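25th August

Moved the Grokum job runner off the old callback code this morning. The branch had been open too long and the merge conflicts were mostly in the lock file, so I deleted that, reinstalled, and compared the dependency tree by hand. 17 packages changed version. None of them were major bumps, apart from the log formatter, which now wants its options as an object.

The worker pool is next. At present each worker opens its own database connection at start-up and keeps it until exit. Under load the event loop stalls while the rows are parsed, and the health check times out before the process has done anything wrong. I set the batch size down from 2,000 rows to 500 and the stall went away on the test box. Throughput dropped slightly. I can live with that until November, when Nuvley switches to the streaming export and batches stop mattering.

Found the cause of the duplicate records in Mapplebeck. The retry wrapper caught the timeout error and sent the request again, but the first request was never aborted. Both then finished. Added an abort signal and passed it through all the layers, including the one in the shared client that quietly dropped unknown options. Wrote a test that holds the reply open until after the retry fires. It fails on the old code and passes on the new.

Memory on the Karow server still climbs overnight. Took two heap snapshots and compared them. Most of the growth is listeners attached to the same emitter, one per request, never removed. The warning for this had been turned off in the start script by raising the listener limit to 2,000. Put the limit back to the default and the warning appeared within minutes.
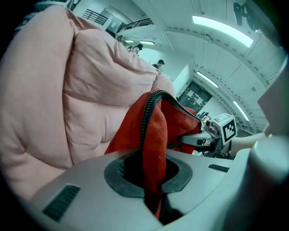
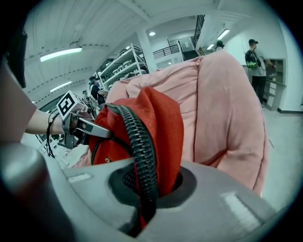 Red fabric at the round opening.

The fix for the listeners is a one-line change to "once", but two of the handlers rely on firing again after a reconnect, so those need a proper clean-up on close. Left them as they are for now with a note in the code.

To do: pin the Node version in the build file, remove the unused polyfills, ask for read access to the Nuvley staging logs, rerun the Karow snapshots after a full night.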